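【化粧室設備の清掃に関するお知らせ 1】
エスステッド宿泊棟(Esstead)管理室です。2023年1月より、客室浴室内の温水洗浄便座について清掃手順を改めました。ご利用の皆様および清掃に従事する皆様に向け、本スレッドで順にご案内いたします。

【2】
対象は、シャワーブースと便器が同じ室内に設置されている客室です。共用廊下の化粧室は従来の手順のままとし、変更はございません。

【3】
清掃を始める前に、換気扇を運転し、浴室の扉を開けた状態で固定してください。シャワーブースの扉は閉じておきます。床に落ちている物は、清掃前に拾い上げ、忘れ物の疑いがあるものは客室番号を記した袋に入れて管理室へお届けください。

【4】
便座本体の清掃は、電源プラグを抜いてから行います。プラグは乾いた手で持ち、コードを引っ張らないでください。抜いたコードは床に垂らさず、タンクの上に軽くまとめて置きます。

【5】
ふたと便座は、水で薄めた中性洗剤を含ませて固く絞った布で拭き、続いて水拭き、最後に乾拭きをします。トイレットペーパーでの乾拭き、研磨剤入りのスポンジ、塩素系・酸性の洗剤、シンナー類は使用できません。樹脂の表面に細かな傷や変色が生じるおそれがあります。 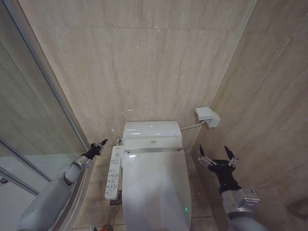 【6】
操作部は便座の横に張り出しているため、上から体重をかけたり、手をついて立ち上がったりしないようお願いいたします。ボタンの周囲は汚れがたまりやすい箇所です。洗剤を直接吹き付けず、布の角を使って一列ずつ拭いてください。綿棒の使用も差し支えありません。

【7】
ボタンの表示がかすれて読みにくい場合は、無理にこすらず、客室番号を添えて管理室までご連絡ください。表示シールはマジンブン(Majimbun)倉庫に在庫があり、1シート1,020円で各棟の備品費から精算いたします。

【8】
給水用の止水栓は、タンクの後方、壁際にあります。日常清掃で開閉する必要はありません。金属部分は乾いた布で水滴を拭き取り、接続部ににじみがある場合は、その場で締め直さずにご報告ください。水漏れが続いているときに限り、止水栓を閉めてから連絡をお願いいたします。

【9】
壁のタイルは、便器の後ろから左右へ、上から下の順に拭きます。コンセント周辺は必ず乾拭きとし、水をかけることは固く禁じます。シャワーで室内全体を洗い流す方法も、今後は一切行わないでください。

【10】
床の目地は、週に2回、柔らかいブラシで清掃します。目地用の洗剤は「ティダロン(Tidaron)」に統一しました。塗布後20分置いてから水拭きし、洗剤が残らないようご確認ください。便器の付け根は奥まで手が届きにくいため、柄付きの布をご使用ください。

【11】
シャワーブースは、ガラスの内側、枠、トレーの順に進めます。水切りは上から下へ一方向に動かし、枠の下側に残った水は布で吸い取ります。排水口の目皿は毎回取り外し、毛髪を除いたうえで元の向きに戻してください。

【12】
清掃後は、水気がないことを確かめてからプラグを差し込み、運転ランプの点灯を確認します。便座の温度設定は「低」、ふたは閉じた状態でお客様をお迎えします。節電設定を解除した場合は、必ず元に戻してください。

【13】
ご宿泊の皆様へのお願いです。ふたの上に腰掛けたり、重い荷物を置いたりすることはお控えください。昨年度、ふたおよび蝶番部分の交換に要した費用は、部品代のみで一台当たり3,946円でした。

【14】
シャワーをご利用の際は、ブースの扉を最後までお閉めください。便座の電源部に湯水がかかりますと、故障や感電の原因となります。お体が不自由な方で介助が必要な場合は、広めの浴室を備えた客室をご案内いたしますので、ご予約時にお申し付けください。

【15】
手順書の改訂版は、ウェンデタス(Wendetus)棟の清掃控室にも掲示しております。旧版をお持ちの方は、2月末までに管理室へご返却ください。本件に関するお問い合わせは、設備担当のニポン・ヘミン(Nipon Hemmin)が承ります。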